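Help wanted: finish carpenter / door and trim person, Filberg Restoration

Posted by Emília Holub, shop manager

We need another pair of hands. One full-time position, starting in October or sooner if you can swing it. Small shop, old houses, mostly interior work. Doors, casings, stair parts, built-ins, the odd window sash when Ruairí is feeling generous.

The job

Most weeks you'd be three days on site and two in the shop. Site right now is the Malinowski house, a big old place on the hill that got cut up into apartments and is being put back to a single family. 54 interior doors in that building, counting closets. Some get rehung, some get stripped, some are past saving and we build new to match. After that we go straight to Lullitz Street, two row houses side by side, and there's a church hall behind it that isn't signed yet but probly will be.

What you'd be doing, day to day:

Taking doors down, tagging them, getting them back up in the right opening
Cutting mortises for hinges and locks, by hand and with a router
Boring for knobs and latches, patching old bores where somebody put three locks in one stile
Scribing baseboard and casing to walls that are not straight and never were
Dutchman repairs, gluing up split panels, replacing rails
Sanding. Plenty of sanding
Loading the van, unloading the van 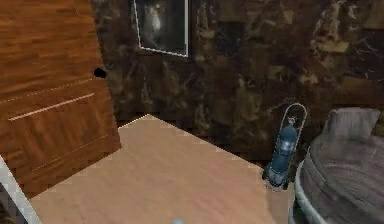 You need to have hung doors before. Not one door at your cousin's place — enough that you know what a hinge-bound door feels like and can fix it without calling somebody over. Two years in finish work is about where we'd like you, but we've hired people with less who were careful and showed up. If you came out of boat work or furniture or stage sets, write to us anyway.

Also need:
Driver's license, clean enough for our insurance
Own hand tools, chisels you keep sharp. We supply the big stuff, the routers, saws, jigs, and all blades and bits
OK with stairs and with lifting. Old solid doors are heavy and the Malinowski house has no elevator
Comfortable around lead paint rules or willing to take the class. We pay for the class and the day
Can read a tape to the 32nd and write the number down so someone else can read it

Nice but not required: turning, veneer, sash work, some Polish or Slovak (a couple of our clients are happier that way), knowing your way around old mortise locks. We have a coffee can of lock parts no one has sorted in years.

Hours and pay

7:00 to 3:30, half hour lunch. We don't do weekends unless something is leaking. Pay depends on what you can do and we'll talk numbers on the first call, no games about it. There's an $800 tool allowance after you've been here 5 months, spend it at Stunder or wherever you like, just bring receipts. Health plan after 60 days. 11 paid days off the first year plus the usual holidays, and the shop closes the week after Christmas.

Who you'd work with

Ruairí Ó Riain runs the site side and would be your boss most days. He's particular about reveals. Emília (me) runs the shop, the schedule and the phone. The rest of the crew you'll meet at the trial day.

How to apply

Send an email to the shop with your name, a phone number and a few lines on what you've worked on. Photos of your work are good, phone pictures are fine, and tell us which part you did. A resume is OK but don't write one just for us. No cover letters please, we don't have time to read them and you don't have time to write them.

If it looks like a fit I'll call, usually after 4 when the saws are off. Then a paid trial day in the shop — you'll hang one door in a mock-up jamb and fix one thing that's broken. Bring your own chisels and lunch.

We'd like to have somebody picked before the Malinowski second floor starts so dont sit on this. Will take the ad down when it's filled. If it's still up we're still looking.

No agencies.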